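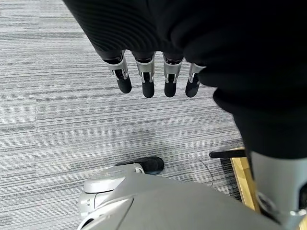
Sewwandi Thambiah m'a répondu que non, une chorale ne se monte pas avec des gens qui savent chanter, qu'elle se monte avec des gens qui reviennent la semaine d'après. Je lui avais demandé, au téléphone, combien de vraies voix il me fallait pour ouvrir une saison. J'ai raccroché un peu vexé, j'ai repris un café, et j'ai rayé le mot « auditions » de mon brouillon.

Voilà donc l'annonce, et je la fais avec un plaisir que je ne vais pas cacher : la chorale Zituston ouvre sa nouvelle saison en novembre, sans audition, et elle monte pour la première fois un programme entier de chants de travail. Des chants de lavoir, de halage, de vendange, de filature, de moisson. Des choses qu'on chantait en faisant autre chose (et souvent pour penser à autre chose).

Les répétitions ont lieu le vendredi à 19 h 30, dans l'ancienne halle Jenness, côté cour. Attention, l'entrée côté rue reste fermée le soir, et je le précise parce que l'an dernier j'ai retrouvé deux altos qui attendaient sagement devant la mauvaise porte pendant que nous attaquions l'échauffement. Elles ont eu la gentillesse de rester. L'une d'elles s'occupe maintenant des partitions.

Pour celles et ceux qui nous découvrent : Zituston est un chœur amateur à quatre voix mixtes. Le nom vient d'une chanson à compter que ma grand-mère fredonnait en écossant les haricots, avec des syllabes qui n'appartiennent à aucune langue que j'aie pu retrouver. J'ai cherché, pourtant ! On m'a proposé du basque, du patois, et une fois du hongrois, avec beaucoup d'assurance. J'ai fini par garder le mot tel quel et par le mettre sur l'affiche.

Nous avons 30 places cette saison. Le chiffre tient à la halle, qui sonne merveilleusement bien jusqu'à un certain point et devient ensuite une baignoire. Les anciens sont prioritaires pendant la première semaine d'inscription, puis c'est ouvert à tout le monde. Pas besoin de lire la musique : j'enregistre chaque pupitre séparément et j'envoie les fichiers audio le lendemain de la répétition. Je m'excuse par avance pour les lignes de soprano, que je chante une octave plus bas et sans aucune grâce.

Côté programme, nous travaillerons douze chants, dont la moitié à peu près n'a jamais été arrangée pour chœur, à ma connaissance en tout cas. C'est Sewwandi qui signe les arrangements. Elle a pris des mélodies parfois très courtes, quatre mesures répétées jusqu'à la fin de la besogne, et elle en a fait de vraies pièces sans leur enlever le côté têtu. Il y a un chant de rouet où les basses tiennent la même note d'un bout à l'autre. Les basses m'en parlent encore. Il y a aussi un appel et réponse de vendangeurs qui va trop vite pour moi, que nous ralentirons au début et que nous finirons, je l'espère, par chanter au bon tempo.

Je lui ai demandé un mot pour ce communiqué, et elle m'a envoyé ceci : « Ces chansons ont été faites pour des gens fatigués. Il ne faut pas les chanter trop propre. Je voudrais qu'on entende les respirations, et que le public ait envie de taper du pied sans qu'on le lui demande. » Je souscris à tout, y compris aux respirations, qui sont de toute façon notre spécialité.

Deux concerts sont prévus. Le premier se donnera dans la halle Jenness, debout, le public tout autour et le chœur au milieu, avec une longue table pour la soupe à la sortie. Le second aura lieu au lavoir de Chin, en plein air, à la belle saison, et là il faudra chanter fort parce que l'eau y fait un bruit du diable. Nous y sommes allés faire un essai en petit groupe. On ne s'entendait pas d'un bout à l'autre du bassin et nous nous sommes retrouvés avec un canon que personne n'avait écrit. Sewwandi l'a noté sur le dos d'une enveloppe et il est dans le programme !

Les dates précises seront affichées à la halle dès que la commune de Chin nous aura confirmé le créneau. L'entrée sera libre aux deux concerts, avec un chapeau qui circule.

Un mot d'argent, puisqu'il en faut. La cotisation ne change pas, et elle peut se régler en plusieurs fois, il suffit de m'en parler. La maison Ola, qui imprime nos affiches depuis nos débuts, nous offre cette année le tirage du carnet de chants : 800 exemplaires, reliés par un simple fil, avec les paroles, les mélodies et une petite note sur l'origine de chaque chanson quand on la connaît. Les choristes recevront le leur à la première répétition. Les autres seront distribués aux concerts et déposés dans les écoles et les bibliothèques qui en feront la demande. J'ai relu les épreuves trois fois et je suis certain d'y avoir laissé une faute dans la page des remerciements, je ne sais pas encore laquelle.

Je lance aussi un appel. Il nous manque des chansons de cuisine et des chansons de route, et je suis persuadé qu'il en dort plein dans les familles. Si vous avez un refrain que quelqu'un chantait chez vous en pliant les draps, en pétrissant, en menant les bêtes, même un bout, même avec les paroles à moitié perdues, venez me le chanter avant la répétition, je suis sur place dès 19 heures. Je l'enregistre avec votre accord, je note d'où il vient et de qui vous le tenez, et si Sewwandi en tire quelque chose, votre nom et celui de la personne qui le chantait figureront dans le prochain carnet. On m'a déjà apporté une berceuse de meunier assez sinistre et une chanson sur les oignons dont je ne peux reproduire que le premier couplet.

Pour les journalistes et les radios locales : la première répétition est ouverte, vous pouvez venir écouter, enregistrer quelques minutes, poser vos questions pendant la pause. Je demande seulement qu'on évite les projecteurs, la halle est petite et les ténors s'éblouissent vite. Les partitions de deux chants sont disponibles sur demande, ainsi que le texte de présentation de Sewwandi dans sa version longue.

Inscriptions sur place, le vendredi, à la halle Jenness, à partir de 19 heures, ou par un mot glissé dans la boîte aux lettres de la chorale, côté cour. Indiquez votre prénom, un numéro de téléphone et votre voix si vous la connaissez. Si vous ne la connaissez pas, écrivez « je ne sais pas », on trouvera ensemble au piano. Prévoyez un pull, le chauffage met une bonne heure à se réveiller.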